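Folding microfibre cloths so they stay flat in a drawer?

Posted by Rajeshwari Mathew, May 28, 2018

We've just moved to Junulska and I finally have a proper drawer for cleaning cloths (hooray!). Trouble is, I own over 40 of them and they spring open the minute I stack them. A few have a wavy edge, which makes it hard to see what's straight. Do you fold in thirds or quarters? And does anyone iron theirs? My aunt swears by it but I'm nervous.

14 replies | 3 shares

Asuka Shibata
Oh, I love this sort of job! Please don't iron them, the fibres can melt and then they just push water about. Smooth the cloth out on a bare table, fold it in half lengthways, press the air out with the side of your hand, then fold it in half again. Stand them up in the drawer like files, fold side up, and they hold each other in place. With the wavy ones I ignore the hem completely and go by the corners. Bring corner to corner, give a little tug, and let the waves land where they like. Mine are mostly from Disance and they're a bit stretchy, so the tug does help!

kandasamy_k
I just roll mine. Takes no time. Shoebox, done.

Sitia
Agree with Asuka about the corners! I do a long narrow fold first and keep hold of the far end while the near corner is held down, then straighten the side before going any further. A wooden table is lovely for it, so much better than the bed.
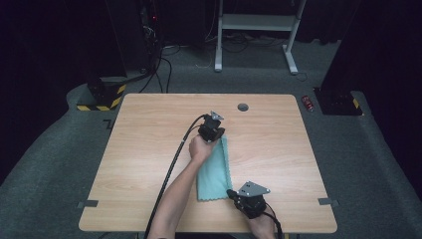
Can I use fabric softener when I wash them?
Best to leave it out. It coats the fibres and they stop soaking things up. A warm wash at 40 with a small amount of ordinary liquid is plenty, and keep them away from fluffy towels.

Was this page helpful? 6 people said yes

We use cookies to remember your settings. Accept | Manage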